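Week 4 – Teaching by teleoperation (notes, Strickland lab stream)

Recap from last time: two ways to show a robot a task. Kinesthetic – you grab the arm and move it yourself. Teleop – you drive it from a leader arm or controller, robot follows. Kinesthetic is fine for one arm, awkward for two, and your hands end up in the camera view. So for anything bimanual we use teleop.

Task for this unit is cable sorting, box to box. Sounds easy. Cables are deformable, they snag on each other, and no two grasps look the same. The Stusik set has 2,938 demos and the loose thin cables are still where most policies fall over.

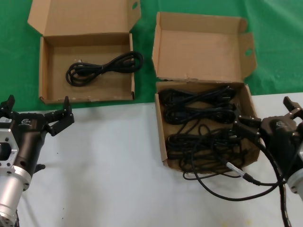

Photo: Delphine Delacroix / Nindwood teleop bench

Note the difference between the two boxes. A tied bundle has a middle you can pinch, treat it nearly as a rigid object. The tangle in the right box has no obvious grasp point, and strands over the front edge can catch on a finger on the way past. Plan your approach before you start recording, not during.

Demo rules:
– move slow and steady, pauses get learned too
– same start pose every time
– vary the cable placement betwen episodes
– if you fumble, keep going and recover. Recoveries are usefull data
– drop from low, don't fling

Each pair records 75 episodes. Label failures as failures, don't delete them. Upload to Darkasora before the Saturday cutoff.

Reading: chapter 2, the section on compounding error. Will come up in the tute.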